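Covenel: Questions We Keep Getting

Is Covenel really a reunion?
Two of the five original members. Call it what you like.

Is the Lelden album any good?
Three songs are. The press release says 37 were written, so I wonder who did the picking.

Did the Zolten show sell out?
So the promoter claims. The room holds 2000 and the balcony was shut.
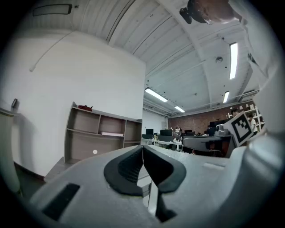 How much is the vinyl box?
$57, for songs you probably own already. It's limited to 797 copies, until they press more.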